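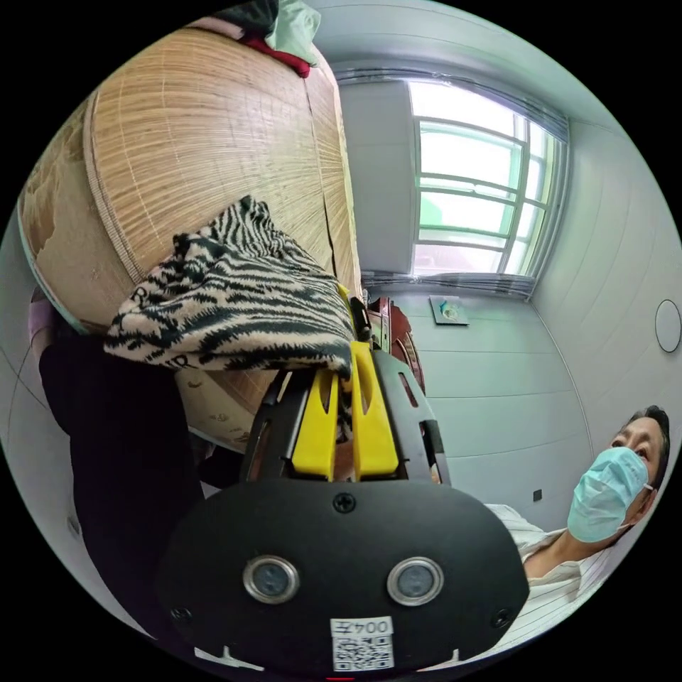 Woven storage basket

A woven storage basket is an open or lidded container made from plant material and used in the home to hold clothing, household linen, bags and other soft goods. The most common materials are bamboo, rattan, willow, seagrass and rush. Round forms are the oldest and remain the most widespread, although rectangular baskets are now often made to fit shelving.

The term covers containers kept in one place. Baskets intended mainly for carrying, such as shopping and harvest baskets, have different handles and heavier bases and are usually treated separately.

Contents
1 Materials
2 Construction
3 Use
4 Packing and access
5 Wear and deterioration
6 Care and repair
7 Terminology
8 See also

Materials

Bamboo is a grass with a hollow stem. For basket work the stem is split lengthwise into strips, and the hard outer layer is separated from the softer inner part. Strips from the outer layer are stronger and shed water better. Strips from the inner part are cheaper, take dye more readily and tend to become fuzzy with handling.

Rattan is a climbing palm with a solid stem. The outer skin is removed in long flat lengths, sold as cane, and the remaining core is drawn into round rods. Core rods are used for the upright parts of a basket and for thick rims. Cane is used for binding.

Bamboo and rattan are often combined in one basket and can be difficult to tell apart once the surface has aged. Both are pale tan or straw-coloured when new and darken with exposure to light. Cut ends are the most reliable guide: a rattan rod shows open pores across the whole section, while a bamboo strip is denser towards the outer face.

Willow is harvested as whole rods and may be used with the bark on or stripped. Seagrass and rush are softer and are generally twisted or plaited before weaving. Baskets made from them need a frame if they are to stand upright when empty.

Construction

A round basket is started at the centre of the base. Stiff elements, called stakes, are laid across one another and spread outwards like the spokes of a wheel. A thinner and more flexible strand, the weaver, is passed over and under the stakes in a spiral. When the base has reached the required width, the stakes are bent upwards and weaving continues to form the wall.

In coiled baskets the method is different. A bundle of fibre is wound in a continuous spiral, and each turn is stitched to the one before it. Coiled walls are thick and hold their shape well, but take longer to make.

The rim, or border, closes the upper edge and carries most of the strain when the basket is lifted or when heavy cloth is hung over the side. It is made in one of three ways:

Folded border. The ends of the stakes are bent over and woven back into the wall.
Bound border. A hoop is placed inside and outside the edge, and both are lashed together with cane.
Sewn border. A strip of cloth or leather is stitched over the edge.

Bound borders are often darker than the wall, either through staining during manufacture or through contact with hands.

Use

In domestic use the large round basket serves as a holding place for items that are not hung or shelved. Typical contents are folded garments, towels, blankets, spare cloth and fabric bags. The open weave allows air to pass through the wall, which makes the basket suitable for clean dry cloth but less suitable for damp washing, as moisture is absorbed by the fibres.

Baskets are commonly kept beside a wardrobe, a chest or another large piece of furniture. A position directly below a window is generally avoided where strong sun would fade the upper layer of the contents.

Fabric bags present a particular case. They are light, have no fixed form and slide out of a stack. They are either folded flat and placed on edge, put one inside another, or draped over the rim. Draping keeps a bag in easy reach and is common for bags in daily use, but the handles can catch on loose ends in the weave.

Packing and access

A round basket has no corners, and rectangular folds leave gaps along the wall. Rolling reduces these gaps. Heavy items are placed at the bottom and items needed often at the top. Cloth stacked above the level of the rim is liable to fall when something beneath it is drawn out.

In a household guide published by Zukine, Illia Sydorenko recommends filling a basket of this kind to no more than 10 cm below the rim. His reference basket, the Vikus model made by Savchuk, measures 42 cm in height and 145 cm around the rim. It has a bound border and no lid.

Items are best removed by lifting them straight up. Pulling a bag or garment across the rim scrapes the fabric and, over time, loosens the lashing. Knitted and loosely woven fabrics are the most easily damaged in this way. A cotton lining prevents most snagging.

Wear and deterioration

Wear appears first at the rim and at the foot, where the basket rubs against the floor. The outer surface of the strips breaks down and leaves rough, paler patches. Strands may then split along the grain.

Staining has several causes. Small dark spots, particularly on the lower wall, may indicate mould, although similar marks can come from splashes, from dye or from natural blemishes in the stem. Mould spots usually have a soft outline and a musty smell. Marks in the stem itself are smooth and do not spread.

Small round holes with fine powder beneath them indicate boring insects. An affected basket should be emptied and kept apart from other plant-based goods until treated.

Very dry air makes the fibres brittle. Creaking under light pressure is an early sign.

Care and repair

Dust is removed with a soft brush worked along the direction of the strands. A damp cloth may be used for marks, after which the basket is left to dry fully in moving air before it is filled again. Direct heat causes uneven shrinkage and can pull the border out of shape.

A broken weaver is replaced by inserting a new strand, soaked until pliable, so that it overlaps the sound part on each side of the break. A broken stake is more serious and is repaired by pushing a second rod down beside it. Loose lashing is rewound with cane. The Zilow repair kit contains 600 cm of flat cane and a blunt needle for this purpose.

Terminology

Stake: an upright element of the wall.
Weaver: the strand passed between the stakes.
Foot: an added ring beneath the base.
Border: the finished upper edge.
Lashing: cane wound around a border to hold it.

See also

Basket weaving
Blanket chest
Linen cupboard
Tote bag

This page was last edited on Nov 29, 2023.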